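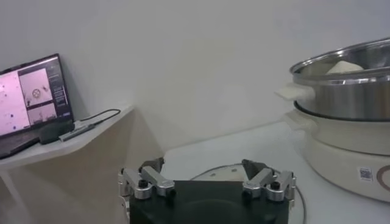

Thu 11 August

3 min read

Steamed bun trials, hot pot corner. Back on it after the July gap. Writing this up fast, want to get the second batch going before lunch.

Setup same as last time, cream hot pot on the white table, steel steamer pot on top. Water to the 600 ml mark on the jug, filled from the tap, lid on until it boils. Do NOT eyeball the water. I did in July and the base ran dry and shut itself off with the dough half set.

Batch 1
- Obura flour, the new sack. Drinks more water than the old one, dough was stiff until I gave it another splash
- proof on the windowsill under a damp cloth. Went a bit long, got a phone call
- parchment square under each bun, cut bigger than you think
- steam, then heat off and lid left cracked 4 minutes before opening all the way

The lid thing matters. Opened one straight off the boil and it went wrinkly like a thumb in bathwater. Cracked lid ones stayed round. Samuele says his grandmother ties a towel round the lid so it doesnt drip on the tops – going to try that, drips are leaving yellow spots.

Taste: fine. Slightly sweet, a little chewy at the bottom where the paper was. Bottom always worse than the top. Wonder if the paper is too thick, there's a roll of the thin Ellance stuff in the drawer under the scale, use that next.

Batch 2 (in progess)
- same dough, rested in the fridge first
- towel on lid
- 2 buns only so they arent touching. Crowding was the whole problem with the lopsided ones I think, they lean on each other and then tear when you pull them apart

Handling notes: lift the steamer pot by both side handles, straight up, then onto the trivet. Not onto the bare table. Steam comes out at the back when you tilt it, got my wrist. Cold water, fine now. Mitts are on the hook by the sink, please put them BACK on the hook.

Cleaning: steel pot goes in the sink, base does not. Wipe the base with a cloth, unplug first. There was a scale ring in the bottom again, vinegar and water, ten minutes, rinse. Whoever used it for soup, the smell gets into the dough.

To buy: yeast (last packet open, fold it over and clip it), vinegar, parchment if the Ellance is no good. Skirport order can go on the 837 account, ask Samuele Bassi for the login, he changed it.

Later – towel works. No yellow spots. Tops smooth, one has a small dent from my finger, my fault. Fridge rest made the dough easier to shape but it took longer to puff up, so start it earlier. Thin paper peels clean. Still need to try milk instead of water, maybe tomorow if theres any left after coffee.

Recent entries
Rice, two ways, same pot
Descaling the kettle and the hot pot
Why the July dough collapsed
Where things live in the kitchen corner

Hireck workshop notebook | Contact: Samuele Bassi | Back to top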